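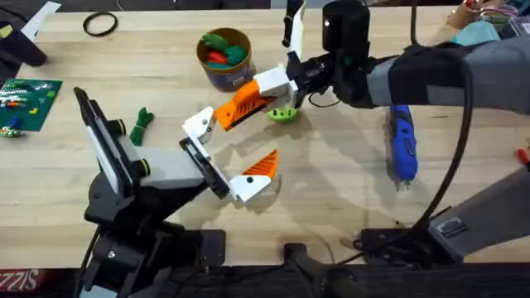

Section 4. Oiling and Caring for Your Rusadari Wood Top

Read this section through before you open the oil. It covers the first oiling, regular upkeep, and small repairs. Assembly and leveling are covered in Section 3.

Your top left the factory sanded and sealed with one thin coat of oil. That coat protects the wood in shipping. It will not hold up to daily use, and the top needs two more coats before you put it to work.

What you need

Rusadari Top Oil or Fumilex Clear (one can covers both coats)
Sandpaper, 160 grit
Lint-free cotton rags
A sanding block
Nitrile gloves
A metal can with a tight lid, half filled with water

CAUTION: Rags soaked in oil can heat up and catch fire without a spark or flame. Never leave them in a pile, in a trash can, or in a pocket. Put each used rag in the water can as soon as you are done with it and close the lid. Ask your local waste service how to get rid of them.

4.1 First oiling

1. Open a window or door. Keep the room between 60 and 80 degrees Fahrenheit until the last coat has dried.

2. Wipe the top with a dry rag. If there is tape residue from the packing, rub it off with a little mineral spirits and let the spot dry fully.

3. Sand lightly with the 160 grit paper, always with the grain. You are only knocking down raised fibers. Two or three passes over each area is plenty.

4. Vacuum the dust, then wipe again with a clean rag.

5. Stir the oil. Do not shake the can.

6. Pour a small pool in the center and spread it with a rag, working out to the ends. Do the edges next. End grain drinks more oil than the face, so go back to it after a few minutes and add more where it looks dull.

7. Wait 12 minutes. Wipe off everything that has not soaked in. The surface should feel almost dry under your glove.

8. Let the coat dry overnight, then repeat steps 5 through 7.

Note: If the surface is sticky the next morning, too much oil was left on it. Rub it down with a rag dampened with fresh oil and wipe dry right away. Do not sand a sticky coat.

4.2 Oiling the underside

The underside must get the same number of coats as the face. A top that is oiled on one side only takes up moisture unevenly and may cup. Tops with the Prulasport frame can be oiled in place from below. With the Hsueh frame, take out the crossbar screws first and set the top face down on a clean blanket. Refit the screws by hand and leave them a quarter turn loose so the wood can move with the seasons. 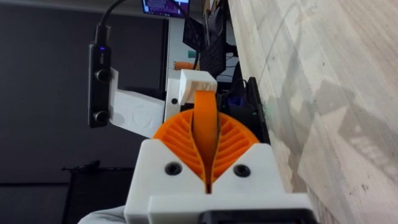 4.3 Waiting period

Light use is fine 2 days after the last coat. Wait 7 days before you clamp anything to the edge, set down anything wet, or leave a rubber mat on the surface. Rubber and some soft plastics can mark fresh oil, and those marks have to be sanded out.

4.4 Regular care

Wipe spills when they happen. For everyday cleaning use a damp cloth and a drop of dish soap, then dry the wood. Do not use bleach, ammonia, scouring powder, or steam.

Oil the top again twice a year, or whenever water stops beading on it. Houses with forced-air heat are usually driest around December, and a single thin coat at that point helps prevent small cracks at the ends.

4.5 Small repairs

Dents: Lay a damp cloth over the dent and touch it with a warm iron for a few seconds at a time. Check often. Stop when the fibers have come up, let the wood dry for a day, then sand and oil the spot.

Dark rings: These come from iron and water together, usually a can or a tool left standing overnight. Sand lightly first. If the ring is still there, use a wood bleach made with oxalic acid and follow the directions on its label.

Scratches: Sand with the grain, feathering out past the scratch on both sides, then oil twice.

Deep cracks: Do not fill them with glue. Contact the service desk and ask for Roya Asadi or Hok-lam Lo. Have the batch number ready. It is stamped on the underside near the left rear corner.

Go on to Section 5 for fitting a vise or shelf.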